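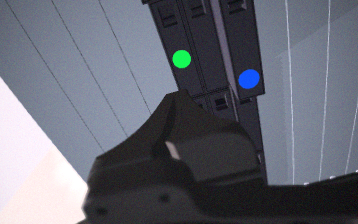 Page last changed: April, 16:40

Cayetano Sepúlveda has kept the irrigation records for the Gisis cooperative long enough to distrust most of them. The paper ledgers go back further than the pumps do, and for the early seasons the volumes were estimated from how long a gate stood open. "A gate time is a gate time," he says. "You need the head behind it before it becomes a volume, and that was written down perhaps one day in four."

The cooperative draws from a side channel of the Segura and serves 146 plots. Each has a turn, fixed by area and by position along the channel. Sepúlveda's work is to reconcile what was released at the head gate with what was billed at the plots. The difference is recorded as loss, a word he considers too broad. It covers seepage, evaporation, meter drift, late entries and water taken out of turn.

"People see one figure and assume one cause," he says. "I have five columns for it now. Two of them are still mostly guesswork."

The old system was a spreadsheet with a tab for each month. It was replaced by Fluvus, a database that takes readings from the plot meters and stores them with the time of the reading and the time of arrival. Sepúlveda asked for both. During a weak signal a meter may hold its readings for hours and then send them together, and under the spreadsheet those volumes were credited to whichever turn was open when they came in. In the first season of checking, he found 31 turns billed to the wrong plot.

The corrections were small. The largest came to 185 cubic meters, and the grower concerned had already noticed it and kept his own notes in pencil. "His notes were better than ours," Sepúlveda says. "He had the wind in there as well."

Calibration takes up most of the winter. A meter is removed, run on the bench against a reference volume of 1000 liters, and logged with its error at low, middle and high flow. Low flow is where the older Plarkis units do badly. Sand wears the bearing, the rotor stalls before the water does, and a plot on drip irrigation can be underbilled for a whole season. He does not apply a correction backward unless there are bench results from both ends of the period.

"With one result I know that it is wrong," he says. "I don't know when it started. Some members would like me to draw a straight line between zero and today. I won't do that with someone's bill."

Asked what he would change, he names the lower branch of the channel, where a single gauge serves the last stretch and fouls with weed every summer. He would put a second gauge upstream of the culvert — the concrete there is sound and the section is regular — and compare the two for a full season before using either for billing.

The paper ledgers are still in use. Gate keepers write their times by hand and Sepúlveda types them in the next morning, keeping the crossed-out entries in a separate field.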